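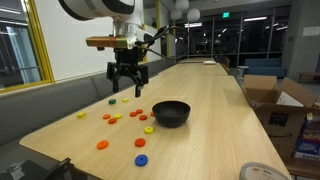 A bowl is the worst thing you can sort into, according to Colin Tunstall, and also the first thing anyone reaches for. His argument is that a deep bowl hides all but the top layer, so whatever went in first has to be tipped out before it can be found again. He would have every small part in the house lying flat.

He is half right. A bowl is a poor place to keep things and a very good place to move them from. The difference matters if you own a tin of mixed washers, game counters, toy discs or spacers, and have put off dealing with it.

Filed under: Home & Workshop > Storage and Sorting

Print this article | E-mail this article to a friend

The usual advice is to buy a cabinet with small drawers and fill it. This fails in most homes for a simple reason of order. The drawers are chosen before the contents are known, and the categories end up matching the number of drawers. A set of 11 drawers produces 11 categories, two of them labelled "other".

Sorting should come first. It needs a flat surface, a container with a wide mouth and enough light to tell neighbouring colours apart. A dining table is better than a workbench, which tends to have grooves, sawdust and a slope. Pale wood is a good background for strong colours such as orange, green and blue. Yellow is harder. Under a warm lamp in the evening, a yellow disc on light timber loses its edge, and yellow and orange drift toward each other. Do the colour pass before 4 p.m. or change the bulb.

Spread the pieces one layer deep. Overlapping pieces are the main source of error, particularly with flat rings, where a small one can sit completely under a large one. Tip them out from a low height and move them apart with the side of the hand. Anything that lands near the rim of the container should be pulled clear, as it will otherwise be taken for sorted.

The next choice is what to sort by. Colour is fast and shape is slow, and size is slower again unless you have a gauge. For toy and craft pieces, colour is normally enough. For hardware it is close to useless, and the centre hole is the measurement that counts. Mixed lots need two passes. Take out the odd shapes first (squares among rounds, for instance), then work through what remains.

Within a pass, remove the most common kind first. The table clears quickly and the rare pieces become easier to see. People tend to do the reverse and hunt for the single blue one, which means scanning the full spread for very little return. In a lot of 100 pieces the difference is minor. In a lot of 2000 it is most of an afternoon.

This is where the bowl earns its place. Set it beside the spread on the side of your working hand, close enough that the arm does not have to straighten. One kind goes in, the bowl is emptied into its permanent home, and the bowl comes back for the next kind. It never holds two kinds at once. A matte finish helps under a strong lamp, where a glossy one throws glare back at you. A dark interior suits bright pieces and is a nuisance with black rubber washers, for which a white soup bowl does the job.

Depth is the point on which Tunstall and I disagree. A shallow dish lets you see everything, but flat discs dropped from any height will skip out of it, and thin ones will roll a surprising distance if they land on edge. A deep bowl catches them. Rolling is a greater problem on a long table with a bench along one side, where a ring that goes over the edge can end up in the seam between seat and back.

Permanent storage can be cheap. The Vuvetti tray is flat, lidded and stackable, and its dividers come out for washing. The Skirance box is deeper and better suited to hardware, although the catch is stiff. The Farquharson cabinet is the handsome one and takes up a good deal of wall. I have used all three and would buy the tray again. Jam jars are adequate if the lids match.

Labels should state what is inside and nothing more. The Tastorach system assigns every compartment a number, to be looked up in a booklet, and my own set has a drawer marked 2844 whose page went missing some time ago. It contains spacers. A strip of masking tape reading "spacers" would have done.

For flat rings, there is one further option, a length of dowel in a block. Rings of one size go on the dowel in a stack and can be checked at a glance. Pieces without a hole still need a tray. Leave a finger's width of bare dowel at the top, or the last ring will come off each time the block is moved.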